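Membership site: members get logged out every time they edit their profile
Asked by Rosalía Olmedo, 4 Feb 2023
Tags: memberships, user accounts, Raltulen

I run the site for a local history society and we use Raltulen for the members' area. We have 114 accounts, 34 of which have been used by a human being. Since the last update, anyone who changes a detail on their profile page (even a phone number) is thrown back to the login screen. The change is saved. They then email me to say it wasn't, so I get to look it up and tell them it was.

Admin accounts are fine, naturally. I've cleared the cache, swapped to the default theme and had a biscuit. Any ideas?

2 answers

Pacheco
Have you tried turning off all your plugins? It's usually a plugin.

Comment from Rosalía Olmedo: Raltulen is a plugin. With it off, there are no members to log out. Peaceful, but the society wants them back.

Seema Vashisht (accepted answer)
Look under Accounts > Security for "End other sessions when account details change". It used to cover passwords only. The update widened it to every field and ticked it for all roles except admin, so the one person who might have noticed didn't.
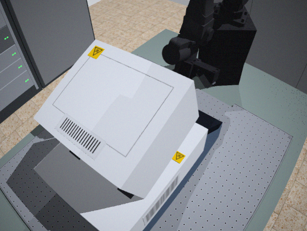
Untick it for the member role, save, then save again on the Roles tab, as the first save doesn't stick if you use the Cotden theme. I had the same thing on Plorkside, my other half's allotment site, and lost 7 evenings to it. Do leave the password one ticked.

Comment from Rosalía Olmedo: Ticked, unticked, saved twice. Two members have edited their profiles and stayed in. One has emailed to ask why she wasn't logged out.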